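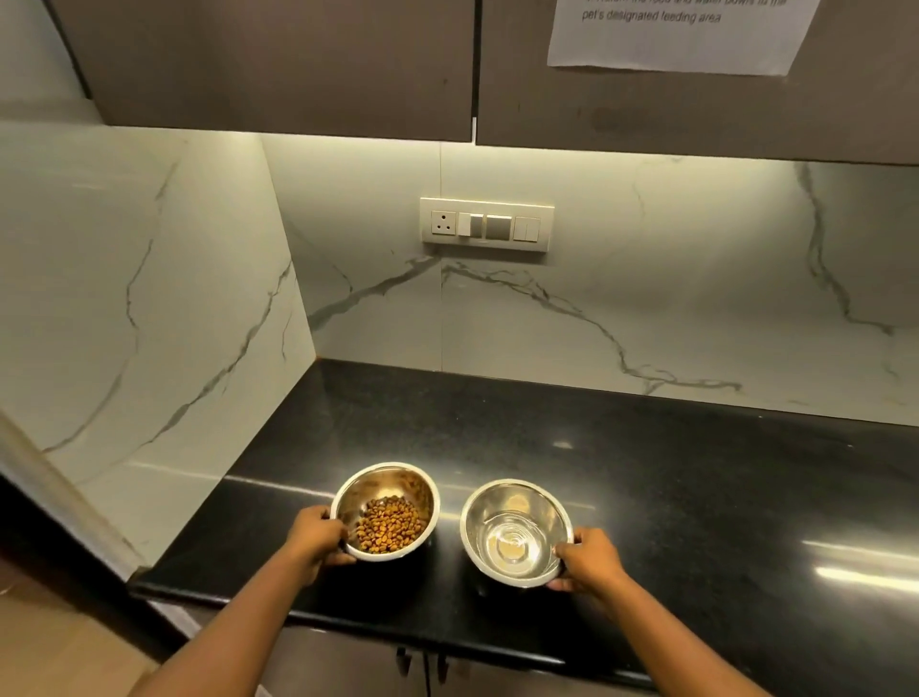 Pet bowl station at the Orkham open day, food on the left, water on the right

Orkham open day, home robot demo: anyone else go?

tinplate_terry
Went to the Orkham thing in October. Two hours on the train and I'm still not sure what I saw. The pitch was "household help by learning from people." What we got was a mock kitchen with black counters, instruction sheets taped to the cupboard doors, and a person carrying out the chores on the sheets. Feeding the pet was the one I stood and watched. Pick up food bowl, pick up water bowl, take them back to the pet's designated feeding area. Then again. The robot (they call it Karum) did its turn later in the day and I have questions.

mossgate
What did Karum do when it got its turn?

tinplate_terry
One bowl. The food one. It carried it to the mat in the time it would take me to feed the cat, eat a sandwich and wash up. It never touched the water while I was there.

quillfeather
I was at the morning session and I think you're being unfair. The human part was the point of the day. Nazma Gamage said at the start that they wanted people to see how the examples get recorded, and that the robot run was a bonus. Did you miss the intro?

tinplate_terry
I did miss the intro, the train was late. But the flyer said "see a robot help at home" in letters as big as my hand. If the real show is somebody holding two bowls, put that on the flyer.

quillfeather
OK, the flyer was bad. No argument there.

b_harrow
Water is the part I'd want to see. Kibble sits there. Water moves every time you breathe on it, and a shiny steel bowl on a shiny black counter can't be easy for any camera. I asked one of the staff, Ayana Ambaye, whether Karum had ever done both bowls in one go. She said yes, in the lab, and that it had gone wrong plenty too. I asked for a number and she gave me one: 11 good runs out of 19. Credit to her for that, most of these people change the subject.

mossgate
11 out of 19 with a bowl of water. So eight times you're mopping the floor.

b_harrow
She didn't say how the other eight went wrong. Could have been a bad grip with nothing spilled. I should have asked.

tinplate_terry
See, that's my whole complaint. There was a poster by the door saying 2,652 recorded examples. Examples of what? All the chores together? Only bowls? Does it count the ones where somebody drops something? I asked the guy on the door and he read the poster back to me.

quillfeather
All the chores together, it was in the handout. Page two, under the bit on the Zumska project.

tinplate_terry
There was a handout?

quillfeather
On the chairs. From the intro.

pell_and_daughter
Took my kid, who is 10. She asked why a robot would need to feed a pet when feeding the pet is the nice part. The presenter talked about people with bad backs and people who can't bend down, and fair enough, my mother would be one of them. But then the demo should finish on the floor, with a real animal trying to get its face in the bowl. Our dog would have had that robot over.

mossgate
Chala had a dog at theirs last spring. A very calm one. I don't count that either.

b_harrow
I'd still go again. Nothing was behind glass, they let you stand close and they answered what I asked. I wouldn't put a cent into it yet.

tinplate_terry
I'd go again if somebody tells me beforehand that Karum is doing the water bowl, full, start to finish, with the crowd picking when. Otherwise I can watch a person feed a cat at my house for free.

quillfeather
I emailed and asked them. If I get an answer I'll post it in this thread.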